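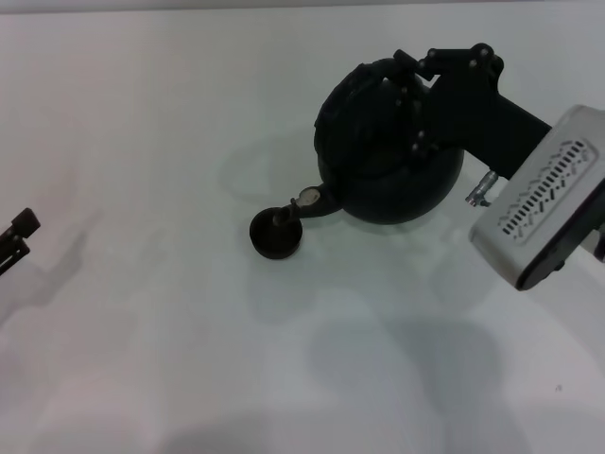
Tea, and the pouring of it

Hello again from Tirnthorpe, where the clocks are about to go back and I've already moved the good lamp next to the good chair. November 1, 2025, and I am officially declaring it teapot season, although if you've been reading for any length of time you'll know I drink the stuff straight through July with the fan on.

I promised last issue that I'd write about pouring. A lot of you wrote in after the piece on loose leaf (thank you! I read every one, even the very long one about coffee) and the thing that kept coming up wasn't the tea at all. It was the drips. Tea on the table, tea down the spout, tea in the saucer, tea on somebody's wedding tablecloth. So I've spent the past few weeks being a total bore about it at home, and I have opinions.

First, the pot. I've been using a big round black one from Stemine, and I mean round, like a bowling ball with a spout. I love a fat teapot. The leaves have room to move around, it keeps its heat better than the tall skinny one I had before, and it looks like something a wizard would own. What I didn't love in the beginning was how much it glugged. Fill it right up to the lid and the first second of the pour is a small disaster. Ngaio Cosgrove, who taught the tea evenings at the Garside for years, told me to quit filling it past the top of the spout hole on the inside, and wow. One tiny change and most of my mess went away. If you've never looked inside your pot to see where the spout meets the body, go do that now. I'll wait.

Second, and I know some of you will fight me on this: get low. I used to pour from way up high because I'd seen it done on vacation and thought it looked fancy. It does look fancy. It also splashes, and with a small cup you've got no margin at all. These days I bring the spout right in over the rim so the tip is past the edge before I start to tip anything. Jordan Lockwood calls this "parking the pot," and now I can't pour without hearing it in my head. Park the pot, then pour. Start slow, speed up through the middle so the tea comes out in a clean arc, and finish with a quick tilt back. It's the slow dribbly finish that sends tea running down the underside of the spout. I practiced with cold water over the sink and I recommend it, even if your family walks in and asks if you're feeling okay.

Hold the lid! I feel silly typing that, but Trevor Hartley lost one into a full cup at our last get-together and it was quite a splash. One finger on the knob is plenty. If the knob gets too hot, fold a dish towel over it. My grandmother had a crocheted thing just for this purpose and I'd give a lot to know which cousin has it.

Now, about little cups. Several of you asked why I bother with them when a mug holds so much more and you don't have to keep getting up. I was a mug person for most of my life, so no judgment here. But a small cup gets finished while it's still hot, and then you get to pour again, and the second one tastes a little different from the first, and the third a little different again. With an oolong that's half the fun. I like the dark cups for the way they look with the pot, though I'll admit you can't judge the color of your tea in a dark cup to save your life. If you're still learning how strong you like it, use a white one for a while. Denise Bunting swears by her clear glass ones from Stullis, and I've held one, and it's very nice, and I burned my thumb.

Timing, since you asked: with the black tea I drink most mornings I give it four minutes, and on the weekend I get distracted and give it 6 or 7 and then complain. Please do better than me. If you've got a big pot and small cups, remember that whatever stays in the pot keeps on brewing, so either take the leaves out or pour the rest into a second warm pot. I held off on buying a second pot for ages. I now have four. We don't need to discuss it.

A word on cleaning, because Kourosh Hassanpour asked me very politely whether it's true that you should never wash a teapot. I rinse mine with hot water and leave the soap out of it. If it starts to smell stale, a spoonful of baking soda and a long soak sorts it out. The spout is the bit people forget! Get one of those skinny bottle brushes and run it through every couple of weeks. You will be horrified, and then your pot will pour better too. Leave the lid off while it dries.

And a white table, if you have one, is the best teacher going. I used to set everything on a dark tray and believed I was a very tidy pourer. Then I moved the whole setup over to a plain white top and found out otherwise. Every drop shows. It's humbling, but you learn fast, and it wipes down in a second.

Next tea evening is at the Garside as usual. Bring a cup you like, and a pot if you've got one that misbehaves, and we'll try to figure out what's wrong with it. There were 70 of you on the list at last check and the room does not hold 70, so please reply if you're really coming. Denise is making the ginger thing again. I'm bringing the roasted oolong and, if I can find the lid, the little green pot as well.

Write back and tell me what you're drinking.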